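Kianoush Soltani
@kianoush_s

Since November I am asked the same question at every family dinner: when will a robot do the house chores? I will try to answer in a thread, with small examples and without big promises. My English is careful but not perfect, please be patient. 1/12

First, what I mean by "do". I don't mean a video where it works one time. I mean I leave the room, I drink tea, I come back and the chore is finished and nothing is broken. For this meaning, my answer today is no for most chores and "almost" for a few. 2/12

The "almost" chores are the ones with hard objects which keep their shape. A cup, a box, a tin of beans. If the cup stands where the machine can see it, an arm can take it and put it in another place. Five years ago I was already happy with this, so I should not complain too much.

But look in your own kitchen drawer. How many things in it keep their shape? I did this at home and I became a little sad. Cloths, bags, sponges, rubber bands, a paper bag with the garlic in it. The house is a soft place. 4/12

Let me speak about cloth. When you pick up a cup, you know where the other side of the cup is. When you pick up a cloth, the other side goes wherever it wants. It folds, it catches on the thing under it, sometimes two pieces come up together. My mother separates them with two fingers and does not stop talking while she does it.

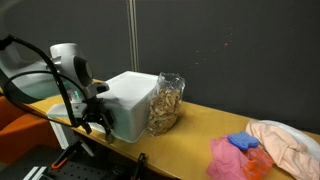

Mesh is worse than plain cloth, in my experience. The finger goes in a hole and then the mesh doesn't want to leave. You open the gripper and you think you have released it, and it travels back with the arm like a small flag. I have seen this so many times that I now check the fingers before I check the table. 6/12

Sponges are easier than people expect. You can squeeze them badly and they forgive you. If somebody asks me for a first soft object to practise with, I say a sponge. Then a thick towel. Thin fabric much later, please.

Clear plastic bags are my personal enemy. The light goes through, the surface shines, and the depth camera gives you a hole where the bag is. And when you finally hold it, the things inside move and the weight is suddenly on the other side. A person corrects this without thinking. A machine must be told, or must learn, and both are slow. 8/12

Someone will ask about Kimo, so I answer now. Kimo is the tidying arm that Jaruvar rents to small shops for 990 a month. I watched it for one long afternoon in a packing shop in Vaughan. With boxes it was very good, better than me at five o'clock. With filled bags it took 7 from the first 8, and the last one it dropped on the floor and continued as if all was fine.

Seven from eight sounds nice. But think of a shop which packs all day. Somebody must stay near to pick up what falls, and then this somebody is not free to do other work. The owner told me he likes Kimo for the boxes and keeps the bags for his nephew. I think this is a correct decision. 10/12

My colleague Parveen Magsi disagrees with me, and it is fair to give her side. She says I compare the machine with my mother, when I should compare it with an empty chair. If there is no person for the night shift, a slow arm which does half of the sorting is already useful. On the shop floor I agree with her. At home I am not sure — half of a folded shirt is just a shirt. She is testing on mixed tables at Evness now, hard and soft things together, and I will share her numbers if she lets me.

So, my answer for the family dinner. In the shop: yes for some work, if the objects are hard and the place is always the same. In the house: it can bring you the box, it cannot yet fold what is inside. Ask me again next November. 12/12

Small addition, because I have received this question three times already: no, I don't have one at home. I have a vacuum robot and it is afraid of the carpet.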